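The Pads Go First

Tzu-hsuan Peng keeps her grippers in a bread bin. There are two pairs in use and one in pieces, and the one in pieces has been that way since May.

"It's a donor," she says. "I take screws from it. I feel bad for a second and then I have a screw."

Peng looks after the hand-held grippers at Zallwood, where people carry them around kitchens doing chores so that a robot arm can later learn from the recordings. Her job title mentions systems. Her toolbox is mostly hex keys, tape and rubbing alcohol.

What wears out

The motors and boards get all the sympathy, she says, and hardly any of the damage. The trouble starts at the fingertips, where a mesh pad does the holding. She wipes the pads every 90 grasps and throws them out at 600, whatever they look like.

"One set made it to 644. I was proud of it. Then it dropped a jar of pickles."

Next come the pivot bolts. She tightens each one until the finger stops wobbling, backs it off a hair, and opens and closes the grip by hand with her eyes shut.

"You want to feel nothing. If you feel something, it's grit or it's sugar. In a kitchen it's sugar."

Cables are third. Her colleague So-ying Man once routed them up the sleeve, which looked tidy and lasted until lunch. They now trail from the back with some slack.

The bowl test

A serviced pair has to earn its way back. Peng's check is a glass mixing bowl full of utensils, lifted and tilted with one gripper while the other hand stands by. Glass is slick, the load shifts, and spatulas have no loyalty. If the bowl creeps against the pads, the pair goes back to the bench.

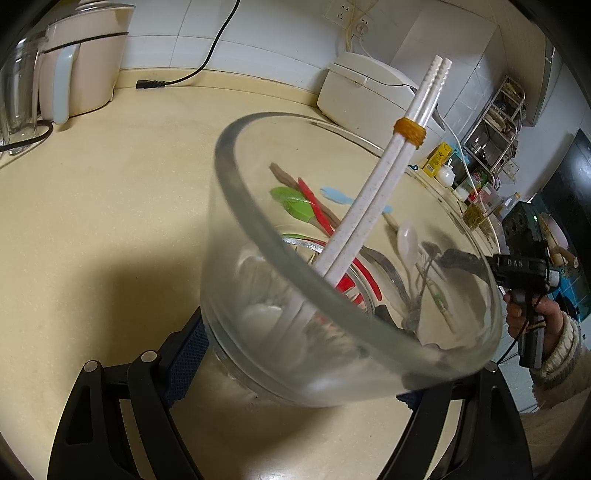 Parts and patience

Replacement fingers come from Kvaran, in bags of two, with a printed sheet that Peng has never read to the end. She has asked for spare pads by the 1,000 and been sent a catalog.

Would she rather be working on the arm itself?

"The arm has a service contract," she says, closing the bread bin. "These have me."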